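The Khaemba Report

Pendo Kimaro had written eleven incident reports for Prornen, and in every one of them the machine had been found innocent before she got out of her car. This one looked like the rest. The summary was already typed when it reached her: operator entered work zone, minor hand injury, operator retrained. Somebody had dated it April 11, 2025 and left her a line to sign on.

She didn't sign it. She drove out to Gruvport.

The shop took in old office desktops and pulled them apart for parts. Drives went one way, power supplies another, and the arm did the pulling. The arm was called Skuvton, which was painted on the wall behind it in letters taller than she was. According to the brochure it was 100 percent aware of the people near it. Pendo had read a lot of brochures.

"It let go," said Mutua Mabula. He had a bandage on two fingers of his left hand and he kept the hand in his jacket pocket when he wasn't using it to point. "That's what I told them. It had the tray, it let go, I reached in. Then it closed again."

"They say you reached in while it was moving."

"They weren't here."

"They have a log."

"Sure they do," he said. "Who wrote the log?"

She had no particular reason to believe him. People who get hurt tell the story that hurts least, and she had been lied to by men with worse bandages than his. But she had no reason to believe the log either. A log was a thing the machine said about itself.

She asked him to run it again, at quarter speed, with both of them behind the yellow line. He brought over another Dell with the side off and set it up. Then he went back to the console and they watched the wrist feed on the monitor, the black linkages coming up into the case toward the blue tray that held the drive.
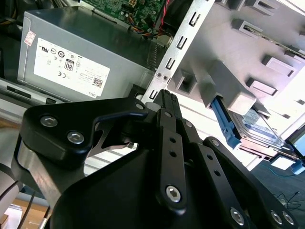 What the Log Said

It said GRIP OPEN. It said it fourteen times that afternoon, and she stood there and checked each one against the fingers. On the first 13 it was telling the truth. On the last one the fingers were still shut on the tray.

"There," said Mutua.

"Wait," said Pendo.

The arm waited too. Almost a second went by, long enough for a person to look at the screen, see the word OPEN and put a hand out. Then the fingers sprang apart and snapped closed on nothing, hard, and the log added a line. RETRY OK.

She made him run it until it happened again. It took 42 more tries and most of the evening, and by then she had a theory. The log didn't record what the fingers did. It recorded what they had been told to do. If the fingers stuck, the log never knew, and the retry came without a warning because as far as the software was concerned nothing had gone wrong yet.

"So you can write that down," Mutua said.

"I can write down that I saw it twice."

"Twice is enough."

"It's enough for me," she said.

She called the man at Prornen from the parking lot. He was named Khaemba, and he was pleasant about it, which she had expected. He said the field team would look into a possible sensor delay. He said an update was planned for February. He asked whether the operator had been behind the line.

"Today he was."

"And on the day of the injury?"

"On the day of the injury the screen told him it was open."

"I understand," said Khaemba. "But the training does say not to rely on the screen."

"Then what's the screen for?"

She could hear him typing. She wondered which of her sentences was going in, and how it would read by the time it got to the bottom of the form.

Inside, Mutua had shut off the power at the wall and hung his own padlock on the switch. He gave her the spare key. She put it in the envelope with the unsigned summary and wrote her name across the flap.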